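Nhi Nghiêm talks fast and I type slow, so some of this is paraphrase. We met at her shop in Sugden, where she sharpens and repairs kitchen knives, mostly for restaurants, more and more for people at home.

She started at 15, on her uncle's wheel. "He gave me the bad ones. Bread knives, garden shears. If I wrecked it, fine."

What do people get wrong? Dishwasher, first. Then glass boards. Then the drawer. "A knife loose in a drawer with the spoons, that edge is gone by November. I can hear it when they open the drawer."

She's not a snob about brands. Cheap steel is ok by her, it just comes back sooner. Charges the same either way, 35 dollars for a set of four, and hasnt raised it in a while. 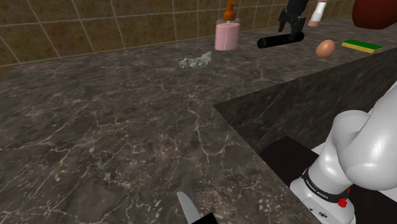

A kitchen knife over a dark, veined countertop.

Stone counters are a sore spot. "Marble, granite, whatever. People cut a lime right on it, one lime, they think it doesn't count. It counts." She wants a board under everything. Wood or soft plastic, and big enough that you're not working off the corner.

Last year she did 732 knives, all in a ledger. Busiest week was right before Thanksgiving, over 66 came in and her wrists were shot after. She'd like to hire. Hasn't found anyone who'll stand at the stones that long.

And honing rods? Big sigh. "Use it lightly. You're not in a movie." A few strokes a side, she says, then wipe the blade and put it away.

The shop is closed Mondays. Drop-offs at teh side door, wrapped in a towel please, name on it.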